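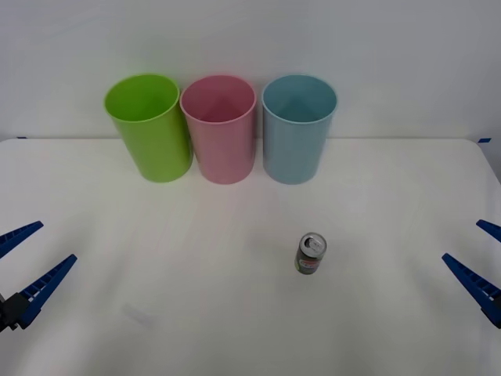 Minutes of the meeting held on 02/03/2023 in the upstairs room, opening with the report on our February visit to the Zotari workshop. The chair welcomed everybody, and was particularly pleased to see so many of those who had come on the coach, as it had been a long day and a cold one. Fourteen of us made the trip in the end, and the members who wrote up the visit wished it recorded that we were made very welcome from the moment we got through the door. The demonstration most people wanted to talk about was the two-armed one at the white table, with the green, pink and blue cups standing in a row along the back and a small opened drinks can out in front, between the two pairs of blue fingers. Several members said they had expected something much larger and noisier, and one had brought earplugs.

Our guide explained that the arms are taught by a person doing the job first, over and over, and that a single small task may be repeated 200 times before anybody is satisfied with it. A member asked whether this was not terribly dull for the person concerned. The guide said that it was, rather, but that they take turns and there is a good kettle.

Questions on the day. Members had asked whether the fingers could manage an egg (not tried yet), what happens in a power cut (everything stops where it is), and whether such a thing might one day help somebody with stiff hands at home. This last led to a long and friendly discussion, both at Zotari and again at this meeting. The general feeling was that most of us would be glad of help with jars and tins, but would like to go on making our own tea for as long as possible. One member felt the talk had gone a little fast in the middle, and it was agreed to pass this on kindly with our thanks.

Costs. Coach hire, lunch and the gift for our hosts came to £53 a head, which was a little under what we had set aside. The balance of the outings fund now stands at £2,607. It was asked whether the coach might stop nearer the entrance another time - the walk from the lay-by was hard going for two of the party - and the secretary will raise it with the coach firm.

Grilden open day. A letter has come inviting us to the open day at Grilden, where there will be packing machines running and a chance to try the controls of a small arm. Places are limited and the secretary has asked for names by the end of the month. There was a good show of hands, including from some who missed the last trip and have been hearing about it ever since!

Any other business. A pair of brown gloves was left on the coach and is now in the kitchen drawer. The projector bulb needs replacing before the next talk. Thanks were given for the lemon cake.

The meeting closed at ten past nine.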